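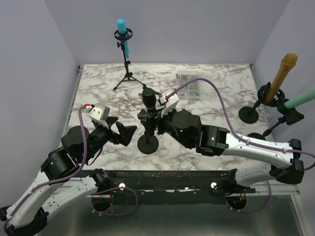
Two desk mics, two stands, one slab of marble print

Desk mic stands: round base or tripod?
Board: Home Audio > Stands, Mounts and Other Boring Stuff
Posts in this thread: 11

marblehead_mo
I've been going back and forth on this since April and I'd like some strangers to settle it. The black mic is on a desk stand with a thin post and a flat round base. The blue one is in a shock mount on a little tripod, and it lives at the back by the wall. I do a reading series for a local history group (old letters from Zirnden, mostly complaints about a bridge) and I want to end up with one mic in front of me, set up once, never touched again.

The candidates as I see them:

Round base. Takes up a saucer's worth of table. Slides if you look at it.
Tripod. Doesn't slide. Takes up the table.

Budget for a new stand is 50 dollars. I'd like to spend none of it.

gaffertape_gus
Round base, no contest. Tripods on a desk are for people who don't own a coffee cup. You will put something down between those legs, you'll forget it's there, and one day you will pick it up in the middle of a sentence.

Ute Engelhardt
I disagree with Gus, as is traditional. A round base is only as good as its weight, and the ones that come free in the box weigh as much as a cracker. Put a decent mic on top, tilt it toward your face, and the thing starts leaning like it has heard bad news. The tripod has its feet out wide where you want them. With the heavier mic I'd go tripod every time.

Also, a shock mount is worth more than either stand if you're a table thumper. Are you a table thumper?

marblehead_mo
I am told I am a table thumper. The bridge letters get me going.

gaffertape_gus
Then the shock mount matters and the stand underneath it doesn't, and you can move the shock mount to the round base if the threads match. Which they won't. But there's an adapter, and the adapter costs less than the stamp you'd put on an angry letter about it.

Ute Engelhardt
The threads matching is the whole problem, Gus. I have a drawer of adapters and I have yet to own the one I need. I bought a Hiltel adapter set last spring because it promised to cover everything. It covers everything except what's on my desk.

lowcut_larry
Can I ask about the surface? Hard shiny tabletops are miserable for recording. Your voice goes down, hits the table and comes back a hair late, and everything sounds like you're reading from inside a casserole dish. I went through 148 takes of a podcast intro before I worked out it was the table. Put a folded towel down. Ugly, free, done.

marblehead_mo
It's only a marble pattern, so at least I'm not sliding things around on real stone. But yes, there is a casserole quality. I'll try the towel.

While I'm confessing, the table is also where I fix things, so it tends to collect tools. I had a notion of cutting a ring of rubber shelf liner to go under the round base so it stops wandering. Which brought out the utility knife, and then a couple of other bits, and now I have less room than when I was only choosing a stand.

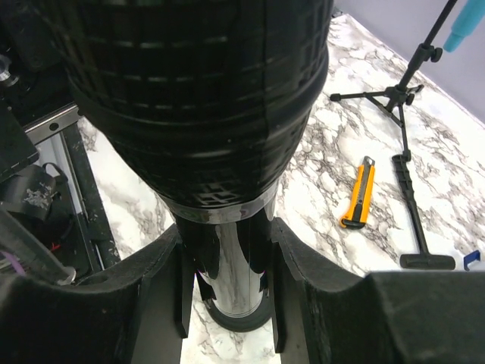
So my question for the handy ones: do I cut the liner the same size as the base, or a bit smaller so it doesn't show? I'd been planning on smaller. I'd also like to hear from anybody who has cut a neat circle freehand, so that I can resent them.

gaffertape_gus
Smaller. A quarter inch in all the way. If it sticks out it picks up crumbs and you'll have a furry mic stand by summer. And please slide the blade back in when you're done with the knife. I say this as a man with nine and a half good fingertips.

Ute Engelhardt
Same size! If it's smaller, the edge of the base hangs over nothing and it rocks. It's a tiny rock, but you will hear it every time you turn a page, and then you'll be on here asking about page noise. Trace the base with a pencil, cut outside the line, then trim with scissors. Nobody should be cutting circles with a utility knife. It's a straight line tool and it knows it.

gaffertape_gus
It does not rock with a quarter inch. I have two of them that way. They've been on my desk since I moved to the Meinecke building and neither one has rocked.

Ute Engelhardt
Gus, I've heard your recordings.

lowcut_larry
Oof.

Anneliese Baumgart
Moderator hat half on: Gus and Ute, you had this exact argument in the boom arm thread and that one ran to 1258 replies before I locked it. I'd like to keep my evening.

Moderator hat off: Mo, skip the liner question. Stick-on felt feet, the sort for chair legs. On a smooth top they'll slide, so get the rubber ones and put three of them underneath near the rim. Three feet always sit flat, four never do. You get Gus's clearance and Ute's stability and I get to go to bed.

As for which stand, I'd say it depends where your script is. If you read from paper, the paper has to lie flat somewhere, and tripod legs are exactly where paper wants to be. I ran the tripod for a year and had my pages propped up against one of the legs the whole time, so that every page turn went straight up the metal into the recording. Going to a round base fixed that in an afternoon. If you read off a screen, keep the tripod and be happy.

marblehead_mo
Paper. It's all paper. Photocopies of photocopies.

OK, the plan then:

Black mic and round base at the front, rubber feet, towel under the lot.
Blue mic stays on its tripod at the back until I have a guest, at which point the guest can deal with the legs.
Tools go back in the drawer before recording. I may need this one in writing.

lowcut_larry
Towel under the lot AND rubber feet? The feet won't grip on a towel. You'll be back to sliding, only softer.

marblehead_mo
Larry, I had a plan for almost a full minute.

Anneliese Baumgart
Cut the towel so it stops short of the base, or fold it so it sits between you and the stand. It's the bit of table in front of the mic that bounces your voice back anyway.

gaffertape_gus
Or a mousepad. One of the big desk ones, rubber underneath, cloth on top. Base sits straight on it, no feet, no liner, no towel, no geometry. Gutley sells one that would cover half your table, and it's well inside the 50.

Ute Engelhardt
I hate that this is the right answer.

lowcut_larry
Seconded. I have one and it's fine. It did smell of tires for a month.

marblehead_mo
Ordered the mousepad. It comes in black or in a marble print, and I'm afraid I got the marble print. So from the front you won't be able to tell I changed anything.

Will report back once I've read a letter or two over it. The next one in the pile is from a man who wrote 1000 words to the council about a handrail, and there's a good deal of thumping in it.

Ute Engelhardt
Try it with the shock mount too, before you put the blue one out to pasture. Same letter, both mics, post the two clips and don't say which is which. Gus will guess wrong.

gaffertape_gus
Gus will be busy that day.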